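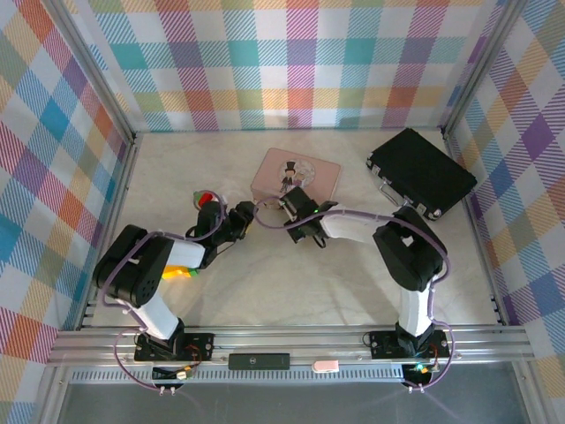
2021-05-05

Up early. Starter out of the fridge last night at nine, fed at a ratio of one part starter to four parts flour and four parts water, and by six this morning it had domed and begun to drop in the middle. A little past the best point but usable. Kitchen was colder than I wanted. I put the water in at a higher temperature to compensate and noted it on the card.

Flour is the new bag of Bodari, the whole wheat one. It absorbs more than the old brand. At the usual hydration the dough was stiff after the first mix and would not take the salt evenly, so I worked in another spoonful or two of water by hand. I should have weighed that water and didn't. The card says "extra, small," which will be useless to me in a month.

Folds at half-hour intervals, four sets. After the second set the dough held an edge. After the third it pulled a thin sheet without tearing. The fourth was probably unnecessary and I did it anyway out of habit. Bulk ran long on account of the room. I moved the tub to the top of the boiler cupboard for the last hour, which I said in September I would stop doing, as the bottom of the dough warms ahead of the top.

Shaped two loaves. One went to the fridge for tomorrow. The other got its final rise in the basket and into the oven in the early afternoon.

Oven notes. The dial and the inside thermometer still disagree. Dial at 450 gives a steady 420 on the middle rack once the stone is fully heated. I called Fleltel about the thermostat and was on hold for 17 minutes, then told that a variation of this kind is within tolerance and that a visit would be charged whether or not they adjust anything. Declined. I will go on setting it high. Wrote the offset on a piece of tape and stuck it inside the cabinet door, where the last piece of tape had fallen off.

Lid on for the first part of the bake, off for the rest. Color was good on the crown and pale along one side, the side toward the door. The seal is flattened at the lower corner and I think heat is leaving there. Margaritis lists the seal, out of stock, no date given. Turned the loaf once after the lid came off, which helped some.

Cut it at six in the evening, properly cooled for once. Crumb fairly even, tighter toward the base, no large tunnels under the crust. Slight gumminess in the lowest part. That is consistent with the boiler cupboard, or with underbaking, and I can't separate the two from a single loaf. Flavor mild. I would like more sourness and may leave the second loaf in the fridge until tomorrow night to see.

Had two slices with the last of the soup. Rain most of the afternoon, stopped by dinner. Emptied the gutter bucket.

For tomorrow: weigh any added water. Bake the second loaf on the same setting, turned earlier. Look at the Ponari catalog for a seal that fits, measuring the old one first, along the outside edge with the door open. Buy rye, salt, dish soap. Feed the starter before bed (done, ten past ten).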